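Teaching an arm to lay the table

Annunziata Negri has a habit of talking with her hands, which makes sense once you know that she spends most of her working day lending them to a machine. She runs the demonstration room at Tirnix, where people guide a robot arm through small kitchen jobs over and over, so that a learning system can study what they did. I went to see her in January and came away with four pages of notes and a strong urge to have a go myself (I did, more on that below).

She got into it sideways. She had been testing door hinges at Haslinger, a job she liked well enough, when a friend showed her a clip of an arm trying to pick up a teaspoon. "It missed, and missed again, and then it got it, and I was on my feet cheering in my own kitchen," she says. "I wrote to them that same evening!"

The project she leads now is called Randville. It started in August with one table and one arm, and by the time I visited the team had recorded 3,937 demonstrations. Each is a single short job done from start to finish by a person steering the arm: put the fruit on the plate, move the cloth, bring the tray nearer. Alongside every recording goes a plain sentence saying what the job was.

"People imagine we write out rules," Negri says. "Close the fingers this far, lift this high. We did try a bit of that at first, and it was miserable. Now we just show it, and show it again with everything shifted a little."

The shifting is the part she loves talking about. The tables are divided up with blue painter's tape, and before each run an operator moves the objects to a different patch. Sometimes the plate goes near the edge, sometimes the light comes from the other side. Fruit is a favourite, and the wrist camera gets a very close view of it.
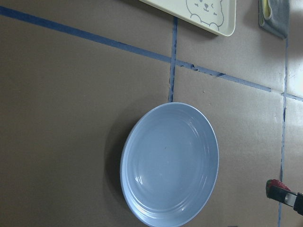
What makes a good example

I asked whether the best recordings were the smoothest ones. Negri shook her head before I had finished the question.

"Smooth is nice, but I want honest. If you come in at a bad angle and have to back off and try again, keep it! The arm is going to come in at bad angles too, and it needs to have seen somebody get out of that."

What she does throw away are runs where the operator hesitates for ages over nothing, or where the written sentence doesn't match the job. In the last batch of 730, her colleague Emmett Brannigan marked 79 for removal, nearly all of them for the wording. "Emmett reads every single one," she says. "He once sent me back a recording of mine where I'd written 'dish' and everyone else had written 'plate'. We had quite a long lunch about that." They ended up keeping both words, and she is glad of it, as people at home will use both.

Then it was my turn. Roksolana Vasylenko, who trains the new operators, put me in the chair and let me loose on a strawberry. It is much harder than it looks. You keep wanting to reach with your shoulder, and the arm has no interest in your shoulder. My first five attempts were slow and wobbly, and Vasylenko was delighted with two of them.

"New people are brilliant for us," she told me. "They do things I stopped doing months ago. I always go for the fruit from the same side now, I can't help it, so I have to make myself swap."

Does the arm learn from all this? Negri is careful here. It copes well with objects it has met, she says, and fairly well with ones that are close in size and shape. Soft things are still a struggle, and cloth worst of all. "A cloth is never the same cloth twice. You fold it, you put it down, and it's a new problem. I think that's wonderful, but ask me again after a long afternoon of towels."

The next round will bring in bowls and lids, and she would like more left-handed operators on the rota. She was already clearing a table for the bowls as I put my coat on, and asking Vasylenko where the tape had gone.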